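Teaching by Hand: Collecting Kitchen Demonstrations for the Koster Project

Final report, spring term
Group members: Orsolya Bíró, Dezső Lengyel, Simão Amaral
Supervisor: Liesl Thaler

3. How we gathered the examples

When we wrote our proposal back in April we gave this part of the project two lines in the timetable, and we have since apologised to Liesl for that, because it ended up taking most of the term. The learning side (which Dezső covers in section 4) only needed us to hand it a folder of good examples. Getting the folder was the real work, and we grew rather fond of it.

Our plan was to record people doing small kitchen jobs with hand-held grippers. You squeeze, the fingers close, and the recording keeps what the gripper saw together with how wide the fingers were open. We chose three jobs: opening and closing an oven door, turning a knob to a given mark, and sliding a tray on to a rack. We wanted 40 usable recordings of each at the very least, and we hoped for a good many more of the door, as Orsolya suspected from the start that it would be the awkward one. She was right, and she has been very gracious about it.

3.1 Learning to be a good demonstrator

None of us was any good at first. Simão moved beautifully but far too quickly, so that the whole door job was over before the tracking had settled. Dezső went the other way and paused in the middle of every movement to think, and a model that learns from pauses will pause too. After the first week we wrote ourselves a short set of rules and taped it inside the cupboard door:

Start with the fingers open and hold still for a breath.
Look at the thing you are going to touch before you move.
Go at the speed you would use to pass someone a full cup.
If you make a mistake, finish the movement, then mark the recording as spoiled.

The last rule caused the most discussion. Our instinct was to stop and start over straight away, but half-finished recordings turned out to be a nuisance to sort, and some of the spoiled ones were useful later for testing. We kept 100 of them in a separate folder called Clidine, after the name we had given the very first version of our sorting script. The script changed, the name stuck, and I am sorry to whoever inherits it.

3.2 The oven sessions

By the middle of term we had a steady routine. One person demonstrated, another looked after the notes, and we swapped over as soon as the demonstrator's wrist began to complain — sooner than you would think, with a gripper in the hand. The toaster oven stayed on the light wooden table for all of these sessions, but we shifted it a little between batches and turned it a few degrees, so that the model would have to find the door for itself. The glass needed some thought as well. The rack and tray show through it, and we were worried the model would learn to reach for the rack with the door still shut. 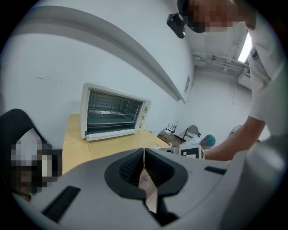 Josefien De Smet wrote in the margin of our draft that we ought to have varied the oven itself as well as its position, and that a model which has met only one door has learned that door and not doors in general. She also asked whether the three knobs had each been given a fair share of the turning recordings. We went back and checked, and they had not: the top knob had been favoured heavily, simply because it was the easiest to reach. We spent two extra afternoons putting that right, but a second oven was beyond our budget, so her first point stands and we have listed it under limitations.

3.3 What we ended up with

Altogether we made 1,131 recordings, counting the spoiled ones. Of the good recordings, 154 were set aside for checking and were never shown to the model during training. Orsolya chose them by session, so that no single afternoon appears on both sides of the split. The full list, with the demonstrator and job for each recording, is in Appendix B, and the sorting script is kept in the same folder as the notes.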